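Open day FAQ - robot demo at Clerkura

Last updated 30/07/2020. Written in a bit of a rush, sorry. Anything missing, email Zixuan Jiang, address is on the contact page.

When and where?

Ground floor lab, Clerkura building, in through the Marnska Lane side. Doors at ten, last group goes in at half three. The front entrance stays locked so please don't stand there ringing the bell.

Do I need to book?

Yes. Free, but you need a slot. Groups of 36, no squeezing in extras. Booking form is on the events page. If it says full, try again the evening before, people drop out.

How long is a visit?

34 minutes on paper. Nearer an hour if you ask questions, and please do ask questions.

What will I actually see?

Two arms handling cloth. Folding, picking up, moving things about on the mat. The project is called Tai. No welding, no car parts, no walking robots. Cloth is hard for a machine, it never lies the same way twice, so expect slow. Expect drops.

Will it definitely work on the day?

No idea. In March the arms spent most of one slot missing a tea towel and that was the group that stayed longest.

How close can I get?

Up to the tape on the floor. Hands behind the tape while the arms are live. When Zixuan says they're off you can come right up and have a proper look at the fingers.

Can I see what the robot sees?

Yep, this was the most asked thing last time so it now has its own screen. There's a camera by the gripper on each arm and one higher up looking over the whole bench. The close-up ones are blurry a lot of the time, thats normal, they're very near the cloth.

Some views from the work:

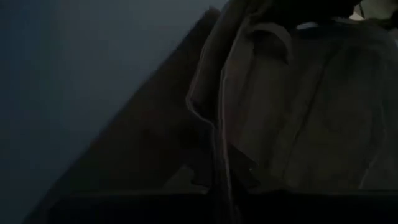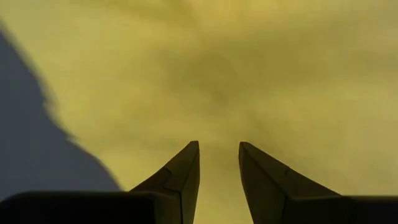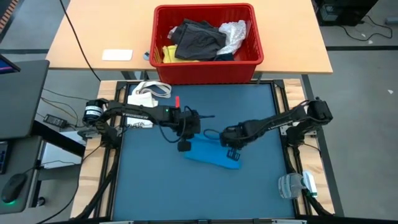
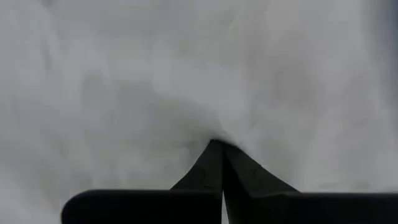
Third picture: the two arms over the mat, blue cloth under the right-hand gripper. The other three are close-up camera views.

Why is it so slow?

Safer, and easier to see what went wrong. It can go faster. We don't let it with visitors in.

Is someone driving it or is it doing it by itself?

Bit of both. First part of the demo a person moves the arms from a set of controls. Second part it runs on what it's learned from earlier sessions. Zixuan will say which is which, shout if she forgets.

How many goes does it need to learn one fold?

For the simple strip fold we recorded almost 300. Fancier things need more and we haven't got there yet. Shirts with buttons, don't ask.

What are the fingers like?

There are different ones on show. Some square, some tapered to a point. Pointy ones are better for getting hold of an edge, square ones for holding something flat. You can handle the spares on the side table.

Can I bring something for it to try?

Yes please. One item each, clean, smaller than a bath towel. Scarves, pillow cases, socks all fine. Nothing with sequins, nothing you would cry over if it got snagged. Put it in the drop-off tray when you arrive and we'll get through as many as we can.

Can I have a go at the controls?

3 people per group, names out of a hat. Over-twelves only as the controls are heavy-ish. Everyone else gets to pick the next bit of cloth.

Is it OK for small children?

Yes with an adult. Not very loud, more of a whine and a click. There is a stool for anyone who can't see over the barrier. No buggies in the lab itself, leave them in the corridor.

Photos?

Fine. No flash please, it upsets the cameras. Ask before filming other visitors.

Wheelchair access?

Step-free from the Marnska Lane door right through to the lab. Accessible toilet next to the lift. The big screen is at the low end of the room. If you'd like a quieter slot with fewer people, say so on the form and we will sort it.

Food and drink?

Not in the lab. Brirkska, the cafe across the yard, is open till four. Cash only last time I looked.

Parking?

Hardly any. Bus stops at the end of the lane. Bike racks round the back, bring your own lock.

Will it take over my job folding laundry?

You're welcome to bring the laundry and find out. At current speed a full load would take it untill bedtime.

I run a school or club, can we have our own visit?

Probably, but not on the open day. Email with how many of you, what ages, and two or three possible dates. We answer in the order they come in and it can take a fortnight.

What if I need to cancel?

Use the link in your confirmation email so the place goes back on the form. Don't just reply to the email, that inbox isn't checked.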